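Workshop notebook, Brultgate
June, entered after lunch

Most of the morning went on the shoe cover question, and I am going to write it all down while I still remember who said what. It has been grumbled over at the door for long enough that a proper page seems fair.

For anyone reading this later: the clean end at Brultgate has a pale floor that shows every scuff, and the rule since spring has been covers on at the bench line, covers off at the same line going out. It's a good rule. The trouble is the covers themselves. Sunita has been saying for weeks that the Devham ones ride up at the heel, and Efe, who has bigger feet than the rest of us put together, goes through them like tissues.

So I bought a box of the Carrasco covers to try, 300 in the box, and it came with the Tillness order (the tape is in the second drawer, by the way, please leave it there). Vicente and I did the trying on, and Sunita kept the sheet. We wore them over whatever we had come in with, which was a nice mix -- clogs, Delia's old leather lace-ups that she very kindly lent us, and a couple of pairs of sneakers.

What we found, in no special order:

Smooth leather is easy. The cover goes on in one pull and stays where you put it.

Clogs are hopeless in either brand. The back has nothing to hold it and the elastic slides straight down. Vicente walked to the sink and back 15 times and stopped to fix his left one on 4 of them. He was very patient.

Knit and mesh uppers are somewhere in between. The plastic bunches over the toe and you get a lot of loose material at the side, and it wants to go under the sole if you drag your feet. If you start at the toe, pull well back past the heel and only then let go, it sits a good deal better. I had been doing it heel first all these years and felt a bit silly.

Noise: the Carrasco ones crackle more. Soledad could hear us from the storeroom and came to ask what on earth we were unwrapping. I don't mind it myself.

We used up 73 from the box, counting the ones that got stretched and the ones Efe put his foot straight through when he came by to help. The used ones are in the bin by the coat hooks. Please don't put any back in the box, even if they look fine.

For now I would say Carrasco at the bench line and keep the remaining Devham ones for visitors, who only come as far as the window anyway. Clog people, I am sorry, please bring a second pair of shoes. There is room on the low shelf if we all move our umbrellas. I still want to try the larger size before we order again, and Sunita would like a stool by the line so we can stop hopping about on one foot. I am all for the stool.

Blue plastic, close to:
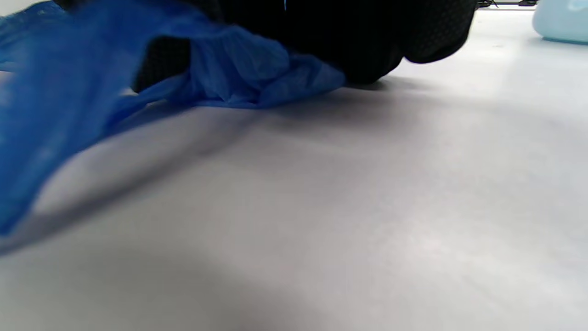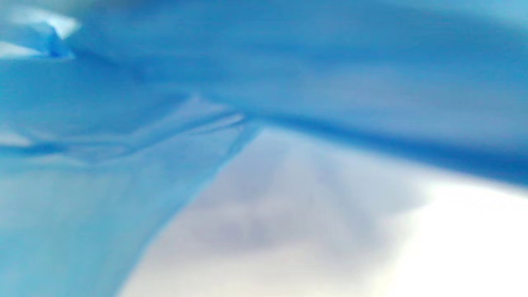
Page last changed: June, 4:15 p.m.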